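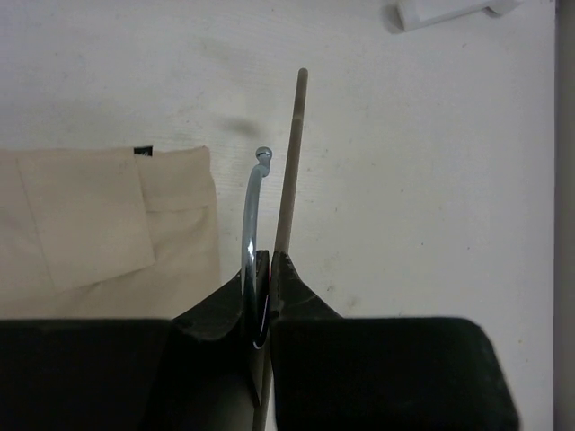 Witevard has no sign on the street side. The way in is through the yard behind the bakery, past a row of bins and up a metal stair, and the first thing in the room is a rail of coats waiting for buttons.

The woman who runs it has mended and altered clothes for 38 years, the last 9 of them at this address. She asked not to be named, on the grounds that her customers know who she is and she has enough customers. She agreed to talk while she worked, and for most of a morning she unpicked the lining of a grey overcoat and answered whatever she was asked.

She started at Metotari, which made school uniforms and had the whole of the old mill by the canal. She was put on collars. "You did collars until you could do them without looking, and then you did more collars," she said. "I didn't mind it. It was warm and I liked the women I sat with." She stayed until the firm moved its sewing abroad. A few of the machinists went to Pirihi, the curtain maker on the ring road, and she went with them, but curtains did not suit her. "It's all straight lines. Miles of it. You come home and your shoulders are up by your ears."

She began taking in mending at her kitchen table, at first for neighbours. The first paid job she remembers was a pair of work trousers with the seat gone. She charged too little for them and went on charging too little for years. It was a customer who told her to put her prices up, a man who brought in a leather jacket and had already been quoted three times as much in town.

The work comes in seasons. January is zips and waistbands. Spring is wedding outfits, which she takes on only if she can see the person wearing the thing at least twice. From late August it is school clothes, and she will still turn up a blazer sleeve for less than it costs her to do. "They grow, and then I let it down again, so I see it twice," she said. "I've had one blazer go through three brothers. The cuffs were nearly all my thread by the end."

Asked what has changed most, she answered straight away that it is the cloth. Older coats have seam allowances wide enough to let out. Newer ones are often trimmed close to the stitching, so there is nothing to work with, and she has to tell people so. Some of them are annoyed. She keeps a pair of old trousers behind the counter, turned inside out, to show what a proper allowance looks like, and a newer pair to go next to it.

She has firm views on coat hooks and hangers. Half the torn collars she sees, she said, come from coats hung up by the back of the neck with something heavy in the pockets. Her advice is to sew on a proper loop, stitched through the facing as well as the lining, and to empty the pockets before the coat goes up. Knitwear should be folded. Trousers can hang by the hem if the clips have felt in them. A wire hanger from the dry cleaner is for getting the coat home and no further.

On moths she was shorter. Brush the clothes, air them, and look under the collar. She has no faith in cedar balls. "They smell nice. The moths don't seem to mind."

The biggest job she has had was for Tustumis, the amateur opera company, which lost a good part of its wardrobe when a pipe burst over the store. She had 2 months to get the chorus back into something they could wear. She dried what could be dried, cut the good parts out of the rest and made waistcoats from the skirts. The company paid her 3,908 pounds, which is the only bill she can quote from memory, and gave her tickets for the first night. She sat at the back and watched the hems. "I couldn't tell you a thing about the singing."

She does not make clothes for herself any more and has not for a long time. She buys them second-hand, always a size up, and takes them in. The cardigan she had on came from a hospice shop and had somebody else's darn on one elbow. She had thought about redoing it and decided to leave it. "It's a decent darn. Whoever did that took some trouble."

There have been two apprentices. One now works in the wardrobe department of a theatre up north and sends a card at Christmas. The other left after a month, and she says that was fair enough – the pay is poor and the room is cold until eleven. She would take on another if the right one asked. She would want somebody who can sit still, and who will say when they have made a mistake and not hide it in the lining. She has found a few of those over the years in other people's work, including a sleeve set in back to front and pressed hard to make it stay.

She has no plan to stop. Her eyes are good with the lamp on, and the stairs, she said, are doing her knees more good than harm. The lease comes up again next year and she expects to sign it.

By then the lining was out of the overcoat and laid flat on the table, and she was marking the worn part with chalk. A man had come up the stairs with a suit bag over his arm and was waiting by the rail. She told him Friday, and he said Friday was fine.

Witevard is open Tuesday to Saturday, mornings only. Alterations needed for Christmas should be brought in by closing time on 12/18/24.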